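Mahuika Public Network Authority
Privacy and Records Advisory Board
Minutes of the regular meeting held 10 October 2024
Homer Room, Authority Offices

Present: Aroha Wihongi (Chair), Digby Brunton, Kiri Treloar, Ashton Sutcliffe
Staff: Rigoberto Inga, Records and Disclosure Manager
Minutes taken by: R. Inga
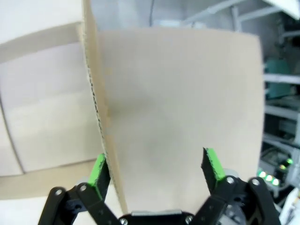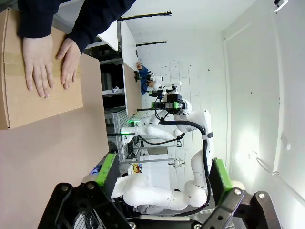 Cardboard sheet (first) and taped carton (second).

1. Call to order and quorum

The Chair called the meeting to order and noted that a quorum was present. No conflicts of interest were declared under items 5 through 7. Mr. Sutcliffe declared that he had previously worked for a reseller of Cernora products. The Chair ruled that the connection had ended before the current contract and that he could take part in item 8 and vote.

2. Approval of agenda

The agenda was approved with one change. The item on access to the archived complaint mailbox was moved to follow the Cernora report.

3. Minutes of the previous meeting

Ms. Treloar asked that the record of the discussion on guest accounts be corrected. The draft stated that the Board had "agreed" to end guest accounts at branch locations; the Board had asked for a written proposal and had made no decision. The minutes were approved as corrected.

Moved: Brunton. Seconded: Treloar. Carried.

4. Matters arising

4.1 Notice at sign-in. Mr. Inga reported that the revised privacy notice is now displayed on the sign-in page at all locations served by the Authority. The printed version has been sent to branches. The Spanish translation is with the reviewer and will be posted when returned.

4.2 Letter to Jorketti. The Board had asked staff to write to Jorketti about the reports its messaging service sends to network operators when an account is suspended. A reply has been received. Jorketti states that operators are informed only where a suspension relates to an immediate threat to a person, and that message content is not included in the notice. Mr. Brunton observed that the reply did not say how long Jorketti keeps its own copy. Staff will write again on that point alone.

4.3 Staff training. Closed.

5. Report on requests for user records

Mr. Inga presented the report on requests received from law enforcement agencies and other public bodies since the last annual summary. The Authority received 128 requests. Each was entered in the disclosure register with the name of the requesting agency, the legal basis stated, the records sought and the outcome.

Mr. Inga drew attention to the continued use of informal requests by telephone. Staff do not release records in response to a call, and callers are directed to the written form. Emergency requests are handled under section 3 of the disclosure policy, which allows the duty manager to release the minimum information needed to locate a person at risk, with written confirmation to follow.

Ms. Treloar asked whether written confirmation was always received. Mr. Inga replied that it was outstanding in one case. The agency has been reminded twice. Ms. Treloar said that an emergency route with no paperwork behind it would become the normal route before long, and asked that the matter be taken up with the agency at a more senior level. The Chair agreed to sign the letter.

Mr. Sutcliffe asked whether the figures could be published by type of legal order. Mr. Inga said they could, but that categories with very few entries might allow a person to identify a particular investigation. It was agreed that small categories would be grouped under "other orders" in the public version and shown in full to the Board.

Mr. Brunton asked for a column showing requests that had been refused or narrowed. He noted that the previous public summary gave only totals and that readers could take every request to have been granted in full.

Moved: That the report be received, and that the public version include refused and narrowed requests as a separate column.
Moved: Brunton. Seconded: Sutcliffe. Carried.

6. Retention of connection logs

The Board considered the staff paper on how long connection logs should be kept. The logs record the device address, the access point used, and the start and end time of each session. They do not record the sites visited or the content of any communication. The present policy is to keep them for 90 days.

The staff paper set out two options. Under Option A the present period would remain. Under Option B the period would be reduced to 20 days, with a hold procedure allowing specific records to be set aside on receipt of a written preservation request.

Mr. Inga summarized the operational view. Fault investigations seldom need logs older than two weeks. Harassment complaints are different. Users, and parents of younger users in particular, may come forward some time after an incident, and by that point the shorter period may have passed. He recommended Option A with a review after one year.

Ms. Treloar spoke in favor of Option B. In her view the Authority should hold no more than it needs to run the network, and records kept on the chance that they may be useful later tend to attract requests. She asked what share of the requests in item 5 concerned logs near the end of the present period. Mr. Inga did not have the breakdown and undertook to provide it.

Mr. Brunton said he had come to the meeting inclined toward Option B but was concerned about late complaints. He asked whether the complaint process could be changed so that a hold is placed on the day a complaint is first mentioned to branch staff, before any form is completed. Mr. Inga said this was possible but would depend on branch staff recognizing a complaint when it is raised in conversation.

Mr. Sutcliffe asked that any decision deal with backup copies. A log deleted from the live system but still present on backup has not been deleted for the purposes of a court order — the policy as written says nothing about this. The Chair asked that both options be redrafted to state the period for backups.

The Board did not reach a decision.

Moved: That the item be deferred to the February meeting, and that staff return with (a) the breakdown requested by Ms. Treloar, (b) a draft early hold procedure, and (c) wording on backups for each option.
Moved: Sutcliffe. Seconded: Brunton. Carried. Ms. Treloar asked that her preference for an immediate change be recorded.

7. Statement on encrypted services

The Chair introduced a draft statement setting out the Authority's position on the use of encrypted messaging over its network. The draft had been requested by branch managers, who receive questions from parents and from local agencies.

The draft states that the Authority does not block encrypted services, does not attempt to read encrypted traffic, and has no technical means of providing message content to any third party. It goes on to describe how users may report threats or abuse to the service concerned and to the police.

Mr. Brunton supported the draft but found the second paragraph hard to follow. He suggested that "traffic inspection at the transport layer" be replaced with words a parent would use. Ms. Treloar asked that the statement give reporting steps first and the technical position second. Mr. Sutcliffe questioned the phrase "has no technical means." He noted that school locations use filtering equipment with an inspection feature, which is switched off. He considered that the statement should say the feature exists and is not used. The Chair agreed that the statement must be accurate for every location.

Agreed: Staff to revise the draft on these three points and circulate it by email. The Chair may approve the final text if no member objects.

8. Cernora age-check trial

Mr. Inga reported on the trial of the Cernora age-check service at one branch. The service confirms to the network that a user is over the age set for adult accounts and returns a yes or no result. Under the contract, identity documents may not be kept after the check is complete.

The Authority has asked Cernora for written evidence that documents are deleted. A statement signed by the company has been provided. An independent audit report has not. Ms. Treloar said that a company's own statement was not evidence of the kind the Board had asked for. Members agreed. The Board also noted that a person without a government document has no way to complete the check and must be offered another route at the desk.

Moved: That the trial not be extended to further branches until an independent audit report has been received and reviewed by the Board.
Moved: Treloar. Seconded: Brunton. Carried.

9. Access to the archived complaint mailbox

Five staff accounts have access to the archived mailbox. Mr. Inga proposed that access be limited to the Records and Disclosure Manager and one deputy, with each opening of the mailbox logged. Agreed without a vote.

10. Public comment

No written comments had been submitted, and no member of the public asked to speak.

11. Action items

Second letter to Jorketti on retention of notices — Inga
Letter on outstanding emergency confirmation — Wihongi, Inga
Public version of request report, with added column — Inga
Revised retention paper with items (a) to (c) — Inga
Early hold procedure, comments on first draft — Brunton
Revised statement on encrypted services — Inga, for approval by Wihongi
Request to Cernora for independent audit report — Inga
Mailbox access changes — Inga

12. Next meeting and adjournment

The next regular meeting will be held in February in the Homer Room. Papers are to reach members one week in advance. There being no further business, the Chair adjourned the meeting.

Draft minutes, subject to approval by the Board.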